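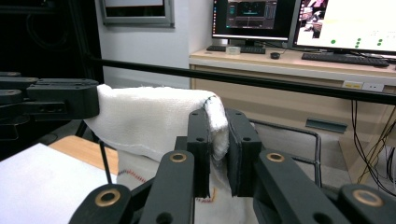
## Re: Second handheld station — what do we budget for?

Hi everyone,

Thanks for the quick replies, and apologies for the slow one from me. June is when every grant in the building seems to want its report!

> Before I send the request up, can we settle whether the 77 hours we have booked justify a second station? And do we go with Granico again or get a quote from Sindus? I'd like one number for the lot, please, grippers and cables included.

I think they do justify it, though I'd sooner we bought 2 more grippers first and left the second frame until next year. Towels are a two-handed job from start to finish, so a single spare on the shelf doesn't help us much — if a left one goes, we want to swap the pair and keep on folding while it's being looked at. Granico will sell them as a matched set. Sindus quotes each side separately and adds freight, and I haven't had a straight answer from them about replacement finger pads. 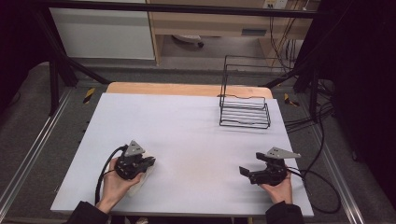
Pads are what I'd hate to see dropped from the request, by the way. Terry cloth is the bulk of the program now and I'd like a proper line for consumables, even a modest one, so we aren't raiding the stationery money again (yes, that was me, and yes, I've paid it back).

Cables next. I'd ask for longer ones and a decent set of clips for the uprights. Arancibia stocks both and they're happy to invoice after delivery, bless them. The Vovex bench is lovely, and I did enjoy the brochure, but it's an awful lot of money for a tabletop and ours is doing fine.

So my vote is grippers, pads and cables now, and the frame held over as its own item. If someone has the old Granico quote handy, could you forward it to the list? My copy has gone wherever my emails go.

Cheers, and thanks again for your patience with me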